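# Writing a shift plan when part of the sorting goes to a robot

I run the bench area at Ustex, where we sort and repack small returned goods, and last October we started handing some of the sorting to a gripper setup. I wrote our changeover plan twice. The first one was all about the machine and it flopped, so this is how I did the second one (steal whatever you like!).

## 1. Write down what people do all day

Sit at the bench for a full shift before you plan anything. I had "pick item, put in bin" as one line on my list. Elvia Sandoval, who has worked returns longer than I have, broke that same line into 7 separate things, including checking pockets and setting aside anything with a smell. None of that was in my first plan!

## 2. Split the list with the crew in the room

Go line by line and ask who should have it. We used three marks: R for robot, P for person, and a question mark for "let's try it." Leave plenty of question marks. Soft goods got one, and they still have it.

## 3. Talk about pay and hours first

I saved this for the end of the meeting the first time. Big mistake. People sat through my whole talk waiting to hear if their hours were safe, and I don't think they heard a word about anything else. Say it up front, put it in writing, and give the date you'll look at it again.

## 4. Give the upkeep to somebody, on the clock

Pads wear. Cables wander. If looking after the fingers is "everyone's job," it gets done at 5 p.m. by whoever feels guilty. We put 12 minutes at the start of each shift on the schedule, with a name next to it, and that person isn't expected to sort during that time. Whoever has the slot looks over:

- the pads on both fingers, top seam and inner face
- cables on the floor near the bench
- the tabletop and the basket, for anything left from the last shift

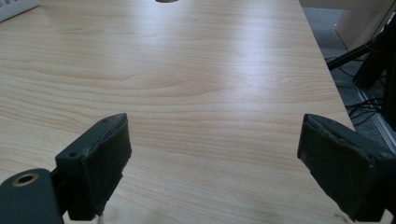
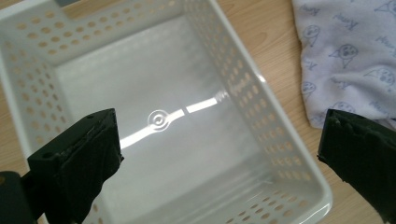 ## 5. Keep a stop rule anyone can use

Ours is one sentence: if you don't like what it's doing, stop it and write down the time. You don't need a lead's okay. I was worried we'd be stopping all day long, and the first week was pretty choppy, but it calmed down once folks trusted that I wasn't going to grumble about it.

## 6. Rewrite the plan after a month

Bring back the list from step 1 and redo the marks. We moved two lines back to P, and Elvia picked up training new people on the setup, with a new job title and the raise that goes with it. Get that last part approved early, since our paperwork took longer than the install did.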